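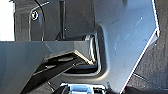 Warkeo recess set -- README / data card
rev 4/7/18, Benedito Sales

READ FIRST. Gripper reaching into a recessed opening in a gray plastic panel. 300 episodes recorded, 11 ended in a protective stop. Those are in /faults, NOT in the main split. Don't train on them.

What went wrong: finger goes in at an angle, side load builds up on the rim, Dellar controller trips on force. In two episodes it tripped late and kept pushing after the limit. Troels Frandsen has the logs.
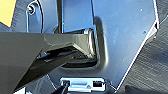
Wrist cam, finger tip in the recess.

Temp fix
- approach speed down to 50 mm/s
- force limit lowered, value is in limits.cfg
- operator keeps a hand on the e-stop, no exeptions

Episodes before the fix have the old limit in the metadata. Do not replay those on hardware. Simulation only.

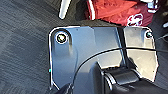

Check cable slack before every run too. Episode 99 was a snag and we logged it as a force trip at first -- label is corrected now but the folder name isnt.

Known gaps: no force data for the February runs, timestamps drift on long episodes.

Still open: why the stop came late. Controller is back on the bench, ask Troels before touching it.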